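Under-reporting of Minor Injuries among Cleaning and Catering Staff in Mullham
Student project report, Occupational Health and Safety module
Submitted 2023-06-21

1. Purpose
The project examined how often staff at two employers, Tridero and Lumenta, enter minor injuries in the accident book. Questionnaires were handed out in March at the Mullham and Grevurville sites. Of 100 forms issued, 63 were returned. Answers were anonymous, and no manager saw the completed forms.

2. Findings
Of those who replied, 40 had hurt themselves at work in the past year without making an entry. Small cuts, strains and sore skin were the injuries most often left out. Several respondents did not know where the book was kept -- at one site it was held in a locked office after six o'clock. 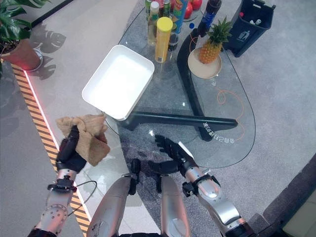
Respondents were also asked which tasks they regarded as too minor to report on. Wiping down was named more than any other. A glass-topped table and a cloth held in one hand, with the other reaching out flat over the glass, make up a task that few would enter on a risk assessment, yet wrist and shoulder pain was linked to such work on many forms.

3. Limits
The sample was small, and night staff were under-represented. The results should not be applied to other employers.

4. Recommendations
Both employers should keep the accident book within reach on every shift and add strains to the printed list of injuries.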